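Stenero Plush Towel, pale mint – review after five months
Posted by Ikhsan Menon, February 24, 2026

I bought this towel in September, together with a second one in the same color, and I wanted to use both for a good while before writing. Many reviews of towels are written on the day the package arrives, when every towel is soft. I think a towel should be judged after the washing machine has had its turn.

The color is called mint, but it is very pale. In strong light you could take it for white.
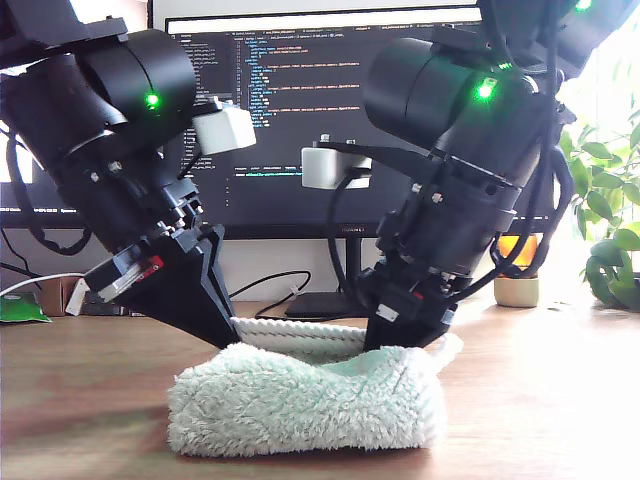
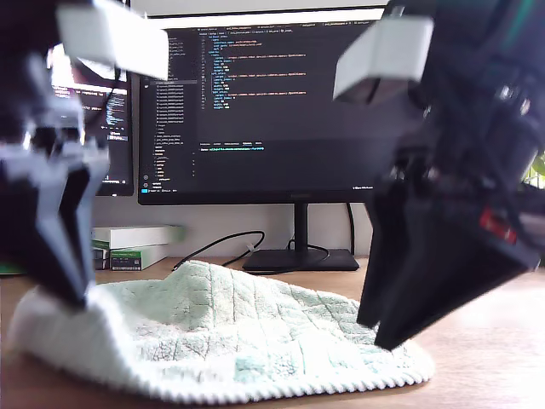
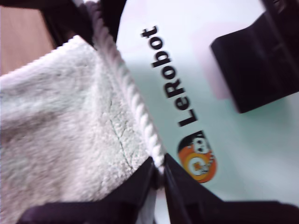
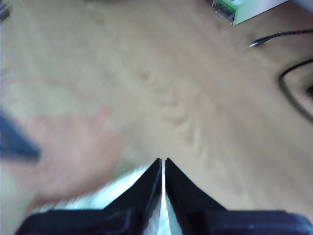 First, the size. I ordered the middle one, which is 56 cm on the short side. This is too small for the bath, if you are an adult, and a little too big for hanging beside the kitchen sink. For hair, for the gym bag and for drying your hands at a washbasin it is right. The shop calls it a "multi towel," and I did not understand this word when I ordered. Please look at the measurements and not at the word.

The material is microfiber with a thick pile. My old towels were cotton from Hartono, the flat kind that you find in small hotels, so the difference was big for me. The pile feels dense under the fingers and it springs back when you press it. If you have rough skin on your hands, as I do in winter, you will feel the fibers catch a little. My wife does not like this feeling at all and she went back to cotton after one week. For me it stopped being strange after some days.

How does it dry? Quite well, but you must change the movement. With cotton I rub. With this towel it is better to press and hold for a moment, and then the water goes in. If you rub quickly over wet skin, the first pass only pushes the drops around. On hair it is excellent. My daughter has long hair, and the time she needs with the dryer has become much shorter, which the whole family has noticed in the morning.

The edge has a raised, ribbed border, almost like a thin rope. I was suspicious of it, as such borders often shrink more than the cloth and then the whole towel looks like a lettuce leaf. After 18 washes mine has pulled in slightly at two corners. When the towel hangs you do not see it, but when you fold it the corners do not meet exactly. The stitching is still whole and I have not cut any thread.

Folding is my main complaint. The cloth is so thick that it does not want to stay in thirds. You fold it, you put it on the shelf, and it opens again slowly like bread rising. Rolling works better. I roll both towels and stand them in a box, and they take the same space as three of my cotton ones. In a small bathroom please think about this before you order a full set.

Washing: the label says 40 degrees and no softener. I followed it every time except once, when I forgot and used softener, and the towel was noticeably worse at taking water until the next two washes were done. The color has not changed, as far as I can judge from the two of them side by side. It gave off a little lint in the first wash and almost none later. On the line indoors it is dry by evening if I hang it in the morning. I do not put it in the machine dryer, so I cannot say anything about that.

I also compared it with the Kakex towel that my brother uses. The Kakex is 800 grams heavier for a pack of four and feels more luxurious in the hand, but it needs until the next day to dry, and after the summer his had a smell that did not go away. The Stenero has no smell so far. The Kakex border is flat and folds better, I must admit.

About the price: I paid more than I wanted. On Skoltadora it has over 2,000 ratings and most are very positive, but many of them say only "soft" and "nice," and this helps little. I would give four stars from five. One star is missing for the folding and for the corners.

I would buy it again for hair and for sport. For guests I would buy cotton, because older people in my family expect a towel that they can rub with – and I do not want to explain the pressing to my mother-in-law.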